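Brustine: two-handed cup handling recordings, hand and controller comparison

Data card, revision 7. Last edited May 12, 2020.

Summary

Brustine is a set of recordings made while comparing two hand controllers on a bimanual arm setup. The task is the same in every recording: take hold of a glass at a coffee machine and move it clear of the drip tray. The controllers are Rangel (position control with a current limit per finger) and Plernness (the same position loop, with a slower closing phase once the first fingertip reports contact). Both run on the Voltside arm stack without changes to the arm side.

The set holds 215 episodes. Each has a head camera stream, joint positions for both arms and both hands, commanded finger currents and a text label for the outcome.

Task

The glass starts on the tray under the group head. Clearance above the rim is small, so approaches from the top are not allowed by the planner. Each hand comes in from its own side and the palms stay outside the tray until the arms have settled. Episodes are either "both" (two hands on the glass) or "single" (one hand grips, the other holds at a standoff pose).
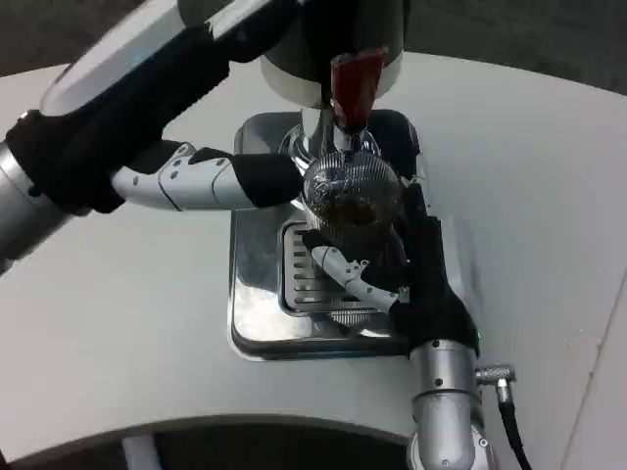
Mode "both": two hands at the glass under the group head, head camera view.

Hardware notes

Left and right hands are the same model in mirrored form. Palms are gloved. The gloves add friction but also hide the base of each finger from the head camera, which matters if you plan to fit a hand pose from images alone. Use the joint log for that and treat the images as a check.

Finger zero offsets were reset before each block of 14 episodes. Offsets are stored in the block header, not per episode. Two early blocks have no header and are listed in missing_headers.txt; the loader skips them unless told otherwise.

Controller settings

Rangel: closing speed fixed, current limit fixed, no contact phase.
Plernness: closing speed drops at first contact, current limit unchanged, hold timer 10 control steps before lift is permitted.

We did not tune either controller per episode. Anyone repeating the comparison should keep the current limits equal, or the slip labels will not mean the same thing.
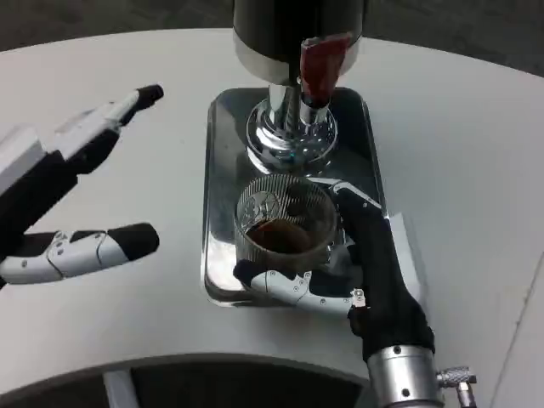 Single mode is the harder case for labelling. The outcome label depends on which fingertips carry load, and the head camera rarely shows all of them. With the right hand on the glass, one white finger curls along the bottom and its black tip sits near the lower left edge, while the open left hand stays well away from the tray. That lower finger is logged as the support finger in the single-mode files. Its current trace is the first thing to look at when a label seems wrong. The standoff hand is logged at full rate as well, and its traces can be used as a no-load baseline.

Known problems

Polished metal and ribbed glass give poor results with the depth estimators we tried. Reflections of the hands in the tray were picked up as extra fingers by one segmentation model. No depth maps are shipped.

Liquid level is not annotated. Do not use the set to study spilling.

Camera and joint clocks drift apart in long recordings. The sync script corrects this with a linear fit, and the residual is written to sync.log.

Planned

A July revision will add the missing block headers if they can be rebuilt from the raw bus logs. File names will stay the same.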